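Grukura Help Desk — Ticket 183
Subject: Remote attendees dropped when live webcast switches speakers
Opened by: Eleni Stoyanova, events, Gendadthorpe office
Product: Prellitz webcast, browser player
Priority: 3
Status: Resolved

Reported problem
During the June evening webcast, remote attendees lost audio and video when the moderator handed over from the opening speaker to the author interview. The player showed a spinning wheel, then "Stream ended." Attendees who reloaded the page got back in. Those who waited did not. Nearly 200 people wrote in through the church and pregnancy center sign-up pages asking whether the event had been canceled. Phone listeners on the dial-in line heard the whole program.

Environment
Encoder: hardware unit at the Gendadthorpe studio, wired connection.
Player: embedded on the event page and on partner pages run by local groups.
Registration: Barua form, one link per attendee.
Slides and holding clips: loaded from the shared media folder.

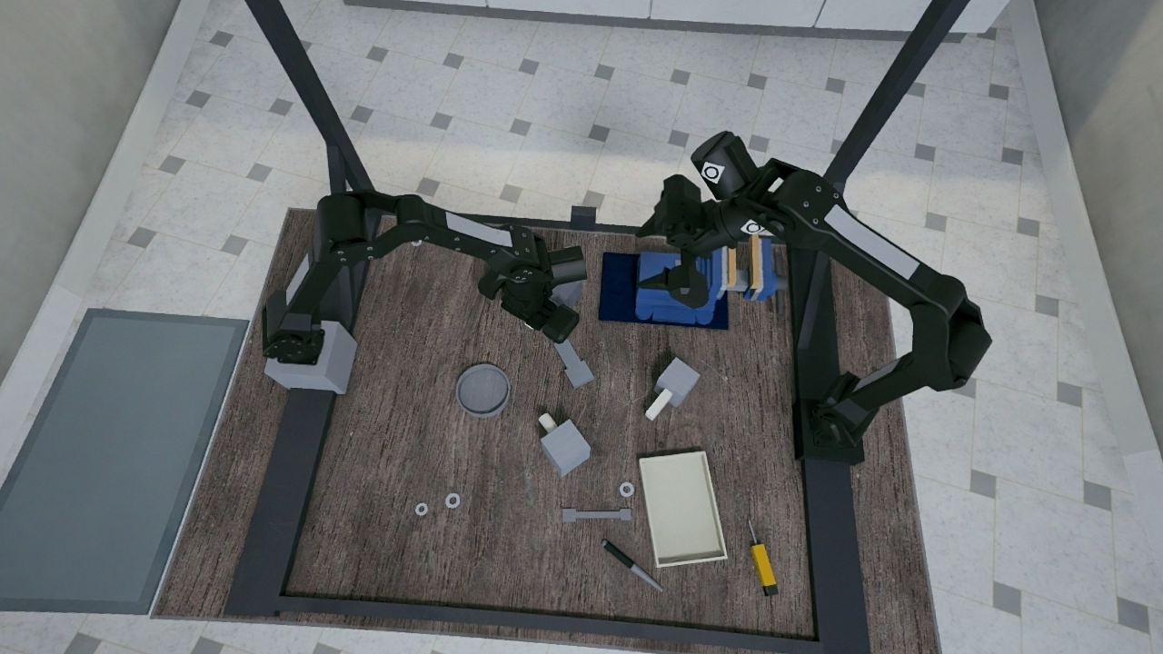
Log

7:42 p.m. Eleni reports the drop by phone. Studio preview is normal. Encoder shows no lost packets.

7:48 p.m. Asked the studio to keep the current speaker on and make no further scene changes. New reports stop.

7:55 p.m. Checked the event page in a private window. Stream plays. Left it running.

8:10 p.m. Studio switches to the question segment. The private window drops at the switch with "Stream ended." Dial-in audio continues. Fault reproduced.

8:14 p.m. Compared the two scenes in the encoder. Opening scene outputs stereo. Interview scene outputs mono, copied from an older template. The player treats the change in audio layout as the end of the broadcast and does not retry.

8:20 p.m. Set the interview and question scenes to stereo. Switched back and forth 4 times. Private window stays connected each time.

8:31 p.m. Eleni confirms from a partner page that the closing remarks are playing. She asks that nothing else be changed before the end of the event. Agreed.

Follow-up, next morning
Eleni asked whether the drop could have been caused by someone outside the organization, given the subject of the broadcast. Reviewed the access logs for the event page and the registration form. Traffic matches the sign-up list, with no burst of requests before either drop. The drops line up to the second with the scene changes. No sign of outside interference.

She also asked whether the recording was affected. It is made at the encoder, ahead of the player, and is complete. The interview portion is mono on the left channel only. Audio was copied to both channels and the file was uploaded again to the shared folder.

Media folder check
Opened the folder on a second machine to confirm that files load at full size and that permissions carry over for partner accounts. Both passed.

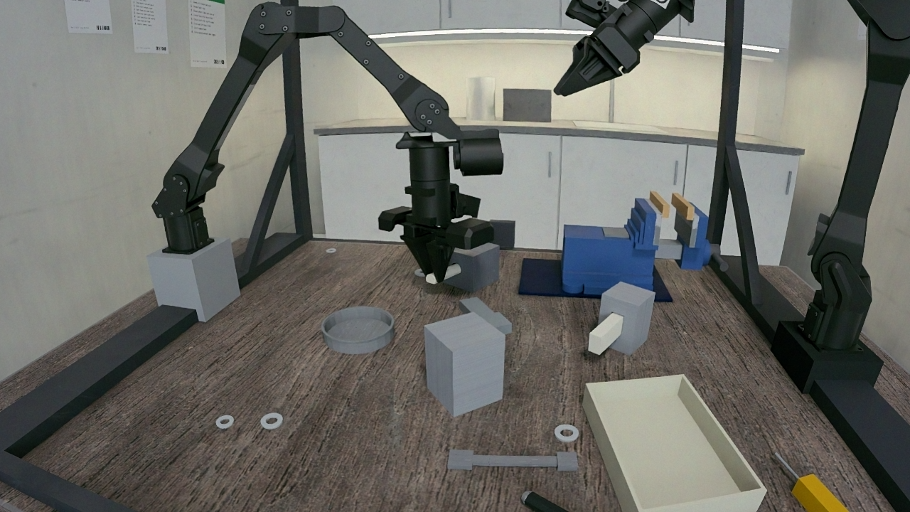 Two robot arms at a worktable, rendered still.

Changes made
Old interview template deleted from the encoder. All scenes now share one audio setting. Player retry turned on for partner pages — it had been enabled only on the main event page.

Open item
Partner pages that pasted the embed code before June still carry the old player and need the new code. Eleni has the list and will send it out with the recording link. Ticket closed at her request; reopen under the same number if a partner page drops again.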